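Gandalance Bench Scale: Set-Up Guide
Section 4. Unpacking, Placing and Leveling

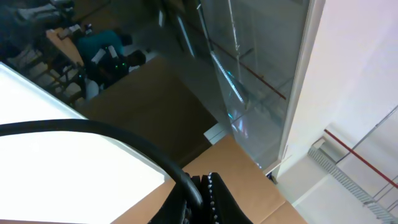 Fig. 4-1. Cardboard box beside a white surface.

Read this section before you plug anything in. We know you won't, so the important parts are repeated later in a sterner tone.

4.1 Before you start

You will need a flat surface, a grounded outlet and a small Phillips screwdriver. The scale weighs more than it looks, and the glass draft shield weighs more than you will expect after lifting the scale. Get a second person for the shield. Promise them lunch if necessary.

Let the unopened carton sit in the room where the scale will be used for 4 hours. Condensation forms on cold metal in a warm room, and the load cell objects to it. If the carton has come off a truck in winter, leave it overnight.

Check the carton for damage. Dents in the corners are ordinary. A boot print is not, and should be reported to the carrier before you sign.

4.2 Unpacking

1. Stand the carton with the arrows pointing up. The arrows are correct. We checked.

2. Cut the tape along the top seam only. A blade set deeper than the tape will find the power cord, which lies just under the flap for reasons lost to history.

3. Lift out the accessory tray and set it aside. It holds the weighing pan, the pan support, the power adapter, the calibration weight in its case and this guide, which you have evidently found.

4. Put both hands under the base of the scale and lift straight up. Do not lift by the pan post.

CAUTION: Do not lift by the pan post. The post is attached to the load cell, which is the expensive part. Damage from lifting by the post is easy for us to recognize and is not covered by the warranty.

5. Remove the 2 red transport screws from the underside and tape them inside the lid of the carton. You will want them when you move offices.

6. Keep the carton and the foam. Returns sent in any other packaging arrive as a kit.

4.3 Choosing a spot

The scale reads to a hundredth of a gram, so it can feel a door closing. Pick a place away from:

- air vents, fans and open windows
- direct sun
- refrigerators, centrifuges and anything else that hums
- the coffee machine, however convenient

A stone or heavy steel table is best. A folding table will produce readings, and they will be different each time.

Note: Evdokia Stergiou of our service desk suggests this test. Put a glass of water where the scale will go and walk past it at normal speed. If the surface of the water moves, so will your results. Take the glass away before you install the scale.

4.4 Leveling

1. Set the scale in place with the display facing you.

2. Find the bubble level at the back right corner. Yes, the back. The Goh model has it at the front, and owners of that model should follow Section 5.

3. Turn both front feet clockwise until they stop, then back each one out one full turn.

4. Adjust one foot at a time until the bubble sits inside the ring. Touching the ring does not count as inside.

5. Press down gently on each corner of the housing. If it rocks, the table is uneven. Move the scale. Folded paper under a foot will compress over the week and take your accuracy along with it.

6. Fit the pan support, then the pan. The pan turns freely when it is seated properly.

4.5 First power-up

1. Connect the adapter to the scale first and the outlet second.

2. Wait for the display to finish its self-test. All segments light up, followed by the firmware number. Current units show 744. A lower number means an older unit, which will work perfectly well but cannot print labels.

3. Leave the scale switched on for one hour before calibrating. It will show a steady zero long before then. Do not believe it.

4. Go to Section 6 for calibration.

If the display shows Err 2, a transport screw is still in place. Return to step 5 of 4.2, which you may have skimmed.

If the display shows Err 4, something is touching the pan. The usual culprits are the plastic film on the shield and the sleeve of the operator.

If the display shows nothing, try the outlet with a lamp.

For any other message, write down the code and the serial number on the rear plate, then contact the service desk. Please have both ready when you call. "It made a noise" is hard to look up.

Replacement feet, pans and transport screws are listed in Appendix B under part group 2,797.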